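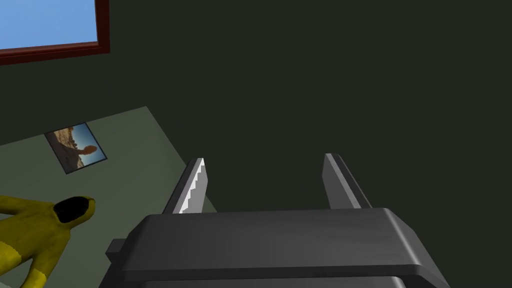
Computer rendering: gripper with two parallel fingers

To: Handen members' list
Date: 30 June 2022
Re: Storage of printed back issues

Dear members,

The Office thanks all those who replied to the notice on back issues of the Handen Bulletin. The store at Celevska holds 1570 copies, of which 350 are duplicates. The lease ends in January and will not be renewed.

Duplicates will be offered first to member libraries, which may request up to 17 copies each. Postage is to be paid by the receiving library. Requests should name the volume and part, and should be sent to the Office and not to this list.

On the point quoted below, the index will remain in print. The Jayasinghe bequest covers the cost of one further edition.

> The notice does not say what will become of the
> printed index. Our readers still ask for it at the desk,
> and the online version stops at entry 1111. May we
> have an assurance that it will be kept up?

The missing online entries will be supplied by Wikon under the present contract.

Membership Office
Handen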